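**Grodex update moves fabric handling off the fixed plan**

Parnudine pushed out Grodex 2 in June, the first big rewrite of its manipulation software since the company dropped the old scripted stack. Main change: the planner no longer commits to a full grasp sequence before the hand moves. It plans a short stretch, looks again, replans. Aimed squarely at cloth. Blankets, duvets, pillowcases, the stuff that won't hold still as a shape.

Release went up shortly after 9 a.m. and the download page was down for part of the morning. It's back now.

The old version treated bedding as a surface with a known outline. Fine on a bench with one flat towel. Less fine in a home, where covers overlap and an edge the camera found a moment ago is under something else by the time the fingers arrive. Grodex 2 keeps a running guess of where the edges are, with a confidence value on each, and the controller slows down when the values drop.

"We were spending all our effort on a better first look," said Hilde Kuipers, who leads the perception team at Parnudine. "The second and third look matter more. Cloth changes the minute you touch it."

The new policy was trained on 816 demonstrations recorded with hand-held grippers in homes in and near Plasow. A person carries the gripper, does the chore, and the wrist camera records the whole thing. No arm needed on site. Kuipers said 53 homes took part. Bedrooms made up the biggest share, kitchens next.

Sorting all that was its own job. The release includes the labeling tool the team built for it, called Huỳnh, which until now was internal only. It lines up camera video with finger width and wrist pose, flags stretches where tracking slipped, and lets an annotator trim a recording without breaking the timestamps. Early users on the project forum say its quick but the keyboard shortcuts are a mess. An undo bug is already logged. Deleting two segments in a row and hitting undo brings back only the first one. Fix promised in the next patch.

Other changes in the release:

- Replanning runs at 7 Hz by default, adjustable in the config file
- Finger opening is now logged with every camera frame, not just on grasp events
- Edge detector handles patterned fabric separately from plain
- Old scripted mode stays in but gets no new features
- Calibration files from version 1 have to be converted, converter is in the tools folder

The patterned fabric item got the most questions. Prints have been a sore spot. Dots and stripes throw up strong lines that look like fabric edges to the detector, and version 1 would go after them, closing the fingers on the middle of a cover and dragging the whole lot along. The new detector checks each candidate line against shading and the way it shifts as the wrist moves. Lines that stay glued to the cloth get thrown out.

Shiny surfaces are still a problem. Petro Lytvynenko, a controls engineer on the project, said reflections from furniture near the work area can pull the pose estimate off, and that metal is worse than wood. The controller handles it by widening its error margin and creeping. Safe but slow.

"You'll see it stall near a bed rail," Lytvynenko said. "It's thinking it over. Leave it alone and it usually picks a direction."

He also warned against turning replanning up too far. Past the default, the planner starts to argue with itself on slow machines, with the fingers twitching between two nearly equal grasp points. A damping setting helps, see the docs. Lab users with a decent graphics card shouldnt notice.

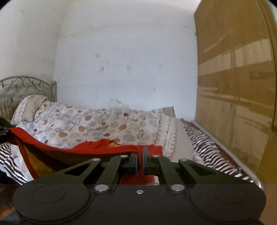

*Open gripper fingers over a red blanket, with a patterned duvet behind. Layered covers like these are the main target of Grodex 2.*

Camera placement is unchanged, so existing hand-held rigs work with no new parts. Owners should rerun the finger width calibration anyway. Parnudine says skipping it is the top cause of bad logs, with the recorded opening drifting away from the real one over a long session.

The trained policy, the planner and Huỳnh are free for research use. Commercial users need a license, and pricing hasn't been posted. The recordings themselves are not part of the download. Kuipers said the team is still going through them for faces, mail and anything else the households might not want out, and wouldn't give a date.

A patch covering the undo bug and a crash on folders with accented names is in testing. The second one was found within hours of launch, by someone who put the recordings in a folder named after the tool.

Next up for the planner is two-handed work. Duvet covers mostly. Lytvynenko said the single-hand version can pull a corner straight but can't hold one corner and work the other, and the current planner has no notion of a second hand at all. Code for that sits in a separate branch, not usable yet.

Version 1 support ends when the two-handed branch ships.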